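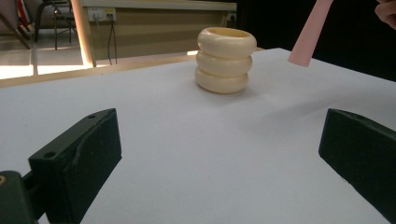

What does a sea view add to the price of a flat? At Graroven Court, where I have been looking, 135 pounds a month in extra service charge, before anyone has mentioned the purchase price.

I should say that I like the sea. I grew up four streets from it, which in estate agents' language is "moments from the beach" and in a March gale is quite far enough. My quarrel is with the word "view", which has been stretched until it will cover almost anything blue.

Graroven Court has 236 flats and, according to its brochure, every one of them enjoys the ocean. I have been round 4 of them. The first enjoyed it handsomely. The second enjoyed it if you stood on the balcony and leaned. The third looked squarely at the bin store, and the agent from Mayrhofer drew my attention to the light. In the fourth I was shown a bathroom window, frosted, and told that on a clear day you could hear it.
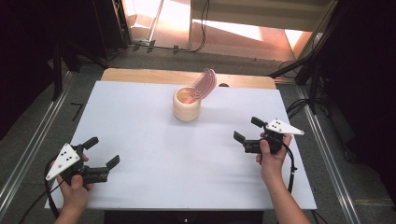
None of this would matter much if the price followed the view. It follows the brochure. The man leaning off his balcony pays the same rate per square foot as the woman who can watch the ferries from bed, and both pay towards the Bilulard Lounge, a residents' room with a telescope in it, presumably for the people at the back.

Then there is the salt. Anyone who has owned a bicycle near a beach knows what the air does to metal, and a block of flats is largely hinges. The railings at Graroven Court were painted 2 years ago and already look like something brought up by divers. The brochure calls the air "tangy". The maintenance schedule, which I had to ask for three times, calls it "ongoing".

I would like a simple rule. If a seller wants to advertise a sea view, let them print a photograph taken from the middle of the living room, at the height of a person sitting down, with the curtains as they hang. The good flats would sell themselves and the rest could be priced as what they are, decent homes near a nice walk.

Meanwhile I have my eye on a place in Venum Road, well inland, with a view of a laundrette. The listing says "overlooks laundrette". I have booked a second viewing.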